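Visit report: open day at the Junley building, Tollville

Filed under: Interiors, Visits

The Junley building in Tollville opened its ground floor to the public on 15th February. I went for the furniture. The building was refitted last June by Butcombe, a contract interiors firm, and the open day was a chance to look at how the pieces are holding up after several months of daily use.

Entry was free with a name badge. The handout at the door gave the floor area as 841 square meters and listed 334 separate items of furniture and fittings, with a reference number for each. The numbers matched small tags on most of what I checked. Two tags in the corridor had been swapped.

Seating

Butcombe's stated policy is one frame type for all the benches and loose cushions in place of fixed upholstery. The bench I spent the most time on has a tan wooden seat on a thin black metal frame, the legs formed as rectangles at the ends. It is a simple design and easy to sweep under. I sat on it for ten minutes and felt no sway.

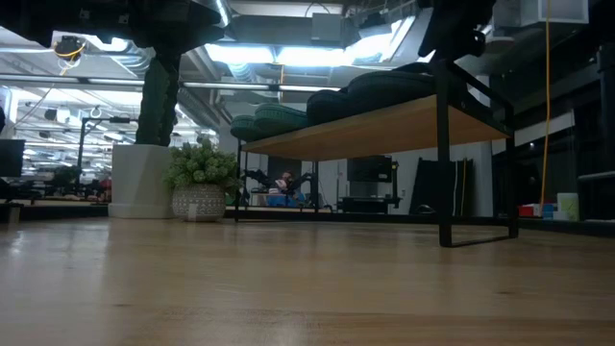 The cushions are green. According to the handout the covers come off by zipper and go through a normal cold wash. Loose cushions do drift forward when people stand up, and a strip of non-slip mat would deal with that for very little money. I put this on the comment card.

Seat height on the handout is 18 inches. That is standard for a dining chair and a little high for a waiting bench, but older visitors will find it easier to get up from. There are no armrests on this type. A version with one arm at the end is listed at extra cost, and I would have ordered at least a few.

Planting is in floor-standing planters. The tall white square one near the bench has faceted sides, which will collect dust along the edges but should hide scuffs better than a flat face. The handout says the planters are filled by hand from a can – no built-in reservoir.

Tables and surfaces

The light wood surfaces have a soft sheen and a visible grain with some knots. Butcombe's care sheet asks for a damp cloth and mild soap only, with a fresh coat of oil once a year. I would expect the busiest surfaces to need it sooner. Edges on the ones I ran a hand along were eased slightly and had no splinters.

The sheet gives the maximum load for the long tables but leaves out the benches. I asked at the desk and was told the figure would be added to the next printing.

Footwear

One part of the day dealt with shoes, and it was better than I expected. Khaemba, a small footwear care business, gave a short talk on cleaning and storing everyday pairs. The main points I wrote down:

Brush off dry dirt before any water is used.

Take out the insole and dry it separately, away from a radiator.

Clean grooved soles across the grooves first, then along them. A sole band with close horizontal ridges holds grit at the bottom of each groove, and a soft toothbrush is enough to reach it.

Check the mesh lining at the heel, where wear usually starts. Look along the seam at the rim of the opening too.

Rinse plastic slides under the faucet and stand them on edge to drain. 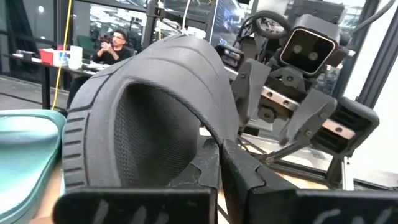

Getting there and practical notes

The building is a short walk from the Tollville bus station, and the route is signed. Street parking was full by mid-morning. The side entrance has a ramp and a wide door; the front has three steps and a rail on the left only.

Coffee was available until early afternoon. The desk had logged nearly 910 visitors when I handed back my badge. Copies of the Butcombe handout can be collected from the same desk during office hours, and the care sheet is printed on the back.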